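Teaching a Simulated Arm to Box a Sausage

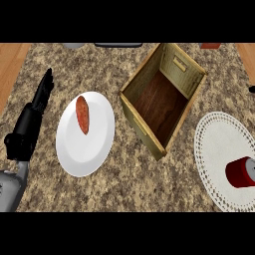
The start position: sausage on its plate, box still empty.

I'm building my real arm in the garage, but I try everything in sim first (it's so much cheaper to crash!). My project is called Troklow, and this is the kitchen counter level.

Load the counter and let it settle for 2 seconds. Park the gripper beside the plate, clear of the rim. Now turn on random placement and shift the plate up to 3 cm each run, or your arm will just memorize one spot. I skipped that in August and had to redo the whole batch, ugh.

Set the run count to 1,000 and go eat dinner. Save a checkpoint every 12 minutes. Next up, wiring the shoulder motor.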